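Old office tower, want to reuse the drive bay – is the blue caddy thing worth keeping?
Wendale Hardware Forum > Desktops > Storage and Drives
21 replies, showing the ones marked useful

brackish_toast
Original poster
Picked up a retired office desktop for 70 dollars from a surplus place in Clurodthorpe. It runs. It runs the way I run, meaning with audible complaint, but it gets there. The plan is to make it a file box for the house: family pictures, scanned tax junk, and the 4,000 songs I keep insisting I'll sort.

The hard drive sits in a blue plastic caddy that clips into the case. I've got two newer drives waiting to go in and I'm debating whether to keep using the caddy or rip the whole arrangement out and screw in a metal cage like a grown-up. Case stays open on the bench for now, so get your opinions in before I lose interest.

pocketlint90
Keep the caddy. Those things are the one part of an office desktop designed by somebody who had met a human being. Squeeze, slide, done. You'll spend an evening fitting a cage and then find out it blocks your memory slots.

mister_gasket
Disagree with the above, as is tradition. Plastic caddies flex, and flex plus a spinning drive equals hum. I had one that sang a perfect B flat every time the backup ran. Metal cage, rubber grommets, go to bed.

pocketlint90
Your B flat was a loose side panel and we went through this in February.

mister_gasket
It was tuned by the side panel. It was composed by the caddy.

solderly_conduct
Can we see it before the orchestra starts up? "Blue caddy" covers a lot of machines. Which way do the connectors face, and how close is it to the board?

brackish_toast
Fair. Drive is still in the caddy, board side up so you can see the connectors. I've left the wiring the way it came.
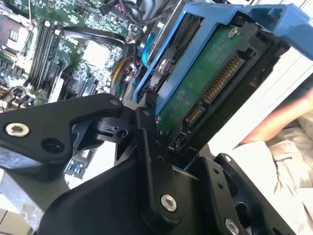 Drive in its blue caddy, SATA power and data on the near edge, memory slots and cable spaghetti to the left.

The long connector is power and the short one is data, for anyone following along at home. There's also a black frame around the drive inside the blue part, and I can't tell if I'm supposed to take that off or if it's structural.

solderly_conduct
Thanks, that helps. The black frame is an inner bracket. Some caddies take a bare full-size drive, and some want the bracket to make up the difference in size. Measure your new drives before you pull it. If they're the same size as the old one, move them across into the bracket and be done with it.

Also, that tab at the corner is your friend. Grab the tab. Don't grab the circuit board. I say this as someone who has grabbed the circuit board.

teaspoon_of_dread
Never mind the caddy, I'm looking at that thick black cable going over the motherboard. Mine had a cable doing the same thing and it leaned on everything I tried to install. Get some ties on it and on the red, yellow and black bundle too. You will want a clear run before you put a second drive anywhere near there.

brackish_toast
I own ties. I own a bag of 90 ties. I have used four, and three of those were on a tomato plant.

mister_gasket
Note that the original poster has not ruled out the metal cage.

Varitora_fan_club
I'm with the cage people, though for a different reason. One caddy means one drive, and you said you have two. Where's the second one going to live? If the answer is "resting on the bottom of the case," please type it out slowly and look at it.

brackish_toast
It was going to rest on the bottom of the case.

pocketlint90
So buy a second caddy! Used ones are cheap. Check that there's an empty bay for it and match the part number, usually molded into the plastic somewhere you need a flashlight and a bad attitude to read. I bought one by color alone once. Blue is apparently a popular color.

solderly_conduct
Seconding the part number. Count your spare SATA power plugs while you're in there – office power supplies tend to be stingy with them. A splitter is fine for two drives, just don't buy the cheapest one on the page.

And since no one has brought it up: copy whatever you want off the old drive first. Surplus drives have had a full career already. I wouldn't put the only copy of a family picture on one.

liao_street_computing
Small shop perspective, we see plenty of these. The caddy is fine. The hum is sometimes real and sometimes the side panel. We put a thin strip of foam where the caddy meets the bay and the customers stop calling. Keep it well clear of the circuit board and any vents.

mister_gasket
"Sometimes real." I'll take it. I'm having it framed.

brackish_toast
Okay, decision. Keeping the caddy, hunting for a second one, foam on both, ties on the cables. If it hums I'll record it and let the two of you fight over the key.

teaspoon_of_dread
And the 4,000 songs?

brackish_toast
Those will be sorted after the tomatoes.

pocketlint90
Post the part number when you find it. I have a drawer with several blue ones that fit nothing I own, and you can have one for the postage.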